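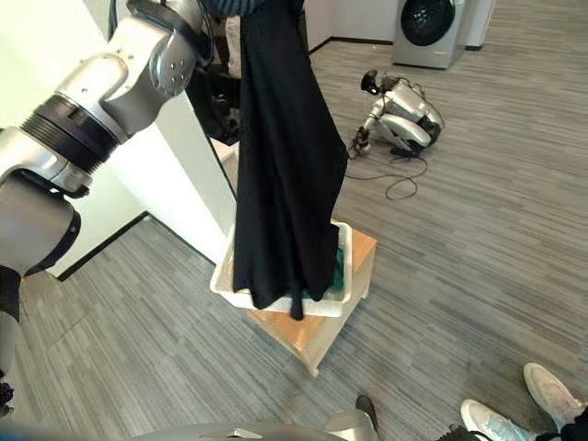
peltum_pete wrote:
Cold wash, yes, but I'd skip the vinegar. I did the vinegar thing for years with my black stuff and all I got was a closet that smelled like a salad. What changed it for me was turning everything inside out and quitting the dryer.

Hoi-yan Lo wrote:
OK so no vinegar, noted! I already turn things inside out, mostly, when I remember. My problem is I wear black five days a week for work (catering, so it's all black, top to bottom) and by February the fall stuff has gone that sad brownish gray. Two shirts bought the same day don't even match anymore. One of them I guess I wash more? And I can't keep buying new ones. Is there any way to bring the color back, or am I just slowing it down from here on?

Brendan Moriarty wrote:
Dye it. A box of black dye, a big pot you don't cook in, an afternoon. I've redone the same pair of jeans three times and they look great. Check the label first — cotton, linen and rayon take it fine, polyester laughs at you unless you get the special kind and keep it really hot the whole time.

mendy_k wrote:
Seconding Brendan, with one warning. The thread usually doesn't take it. Most seams are sewn with polyester thread, so if yours has faded at all or was never a true black you'll see little lines of it afterward. On jeans who cares, on a work shirt you might.

peltum_pete wrote:
I'm going to disagree on dyeing for anything she has to wear to a job. It rubs off. I dyed a cardigan and had a gray neck for a week, plus it got on a white couch, and that couch was not mine.

Brendan Moriarty wrote:
Then you didn't rinse it enough, Pete. You rinse until it's clear, and then you rinse again. After that, one wash by itself with an old towel. I've never had it come off on anything.

peltum_pete wrote:
I rinsed that thing for 25 minutes! My arms hurt!

laundryroom_lou wrote:
You two. Before anybody dyes anything, try a long rinse with no detergent at all. Half the time black looks gray because there's soap left in it, especially if you have hard water and pour like my husband does. I lived out in Dostovberg for a while and the water there was like liquid chalk. Everything I owned looked dusty. Cut the detergent in half, add the extra rinse, see what you've got after a few washes. Costs you nothing.

Hoi-yan Lo wrote:
Oh no. I definitely pour like your husband. And our water is terrible, the kettle looks like a cave inside. I'm doing the extra rinse on Sunday and I'll report back.

mendy_k wrote:
Also wash less if you can get away with it? I know catering is rough for that. Pants can go a few shifts, and an apron takes most of the mess anyway. Hang them somewhere with air overnight, out of the sun. My mom dried everything on a south-facing porch and our school uniforms were basically purple by spring.

Brendan Moriarty wrote:
Fine, do the rinse first. But if they're still brown after that it's the dye that's gone, and no amount of water puts it back. Box costs less than a sandwich.

Hoi-yan Lo wrote:
Reporting back! Three shirts and the long tunic, half the soap, two extra rinses. The shirts look way better, like a real black again, and the first rinse water was cloudy, so Lou, you win. The tunic is still brown across the shoulders. I checked the label and it's 64 percent cotton, the rest polyester. Brendan, would that take dye at all?

Brendan Moriarty wrote:
Partly. The cotton will grab it and the rest won't, so you'd get more of a charcoal. Still better than brown across the shoulders, if you ask me. Use a bit more dye than the box says and don't walk away from it, keep stirring.

peltum_pete wrote:
And don't sit on any couches.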